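Robot arms draw a full house at Rolance open day

13 Sep 2022

More than a few people had to wait outside when Rolance opened its Draltau workshop to the public for the first time. The firm had printed 200 tickets and gave out 174 of them before the doors opened, with the rest going at the gate within the hour.

Most visitors headed for the back room, where a pair of robot arms was set up to handle network cables.
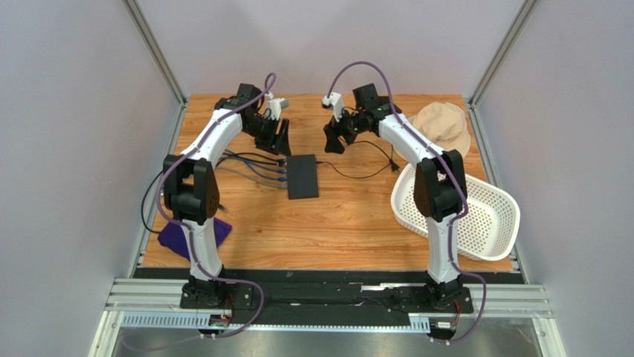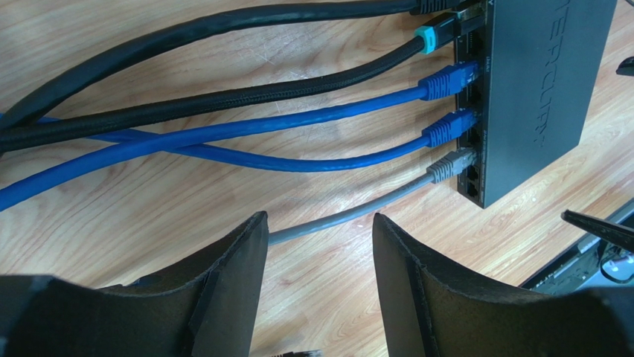

Two arms share a table with a black network switch at the Rolance workshop; in the second picture, a gripper close to the switch and its cables.

The task on show was a simple one to explain. Cables have to be pulled out of the switch and put back in, and the arms have to do it without dragging on the cables next to them. Staff said the plugs themselves were less of a problem than the cables, which bend differently every time they are moved.

Each demonstration lasted as long as it took, and a member of staff talked visitors through it from the side of the room. Early in the afternoon one run was stopped when a plug would not come free, and the group was asked to come back later. Most of them did.

The software behind the arms is called Dreltora and has been in use at the workshop since August. It learns from recorded runs in which a person guides the arms through the job. Rolance said it had been trained on over 31 hours of these recordings, and that more would be needed before it could cope with a full cabinet of equipment. The firm has no date for that and is not taking orders.

Visitors were also shown the parts store and the small machine shop, where brackets and gripper fingers are cut and finished. Children could try moving a practice arm by hand at a bench near the entrance. The queue for it ran past the tea table for much of the day.

Questions from the public were mostly about jobs. Staff said the arms were meant for server rooms that are hard to reach or are left without anyone on site overnight, and that people would still be needed to plan the cabling and check it.

Rolance moved to Draltau from a smaller unit on the Baptiste estate and now has 2 workshops on the same site. The second was closed for building work and was not part of the tour.

The firm hopes to hold another open day next year, with timed tickets to cut down on queuing. Parking will again be in the field behind the main building, and entry will be free.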